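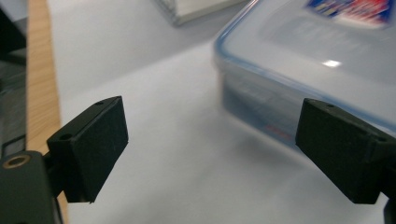

4.3 Checking the finger pads and opening

Applies to the Prerlow hand-held gripper with standard black finger blocks. Do this check before the first recording and after any pad change.

1. Place the gripper on a flat, light-colored surface with the fingers fully open. Keep containers and other test items clear of the space between the pads.

2. Inspect both pad faces. Small specks of dust are acceptable for set-up but must be removed before calibration. Use a dry, lint-free cloth.

CAUTION: Do not use alcohol or solvent on the pads. Solvent weakens the adhesive layer.

3. Close the fingers slowly until the pads touch. The faces must meet flat along their full height. If one edge touches first, loosen the finger screws a quarter turn, reseat the finger and tighten again.

4. Open the fingers to the stop. Enter the opening shown in the Planton utility on the set-up sheet. The value must be 69 mm or greater.

5. Close the fingers on a rigid plastic food container, lift it and hold it for ten seconds. Repeat with the container turned to its narrow side.

NOTE: Lids with a smooth, glossy top can reflect overhead light into the camera. If the utility reports error 184, move the light or turn the container and repeat step 5.

6. Select Save. The utility stores the result under the serial number of the gripper.

If step 4 fails twice, replace the finger set (part 508) as a pair. Do not combine a new finger with a used one.

Section revised by Krum Atanasov, Aug 24, 2026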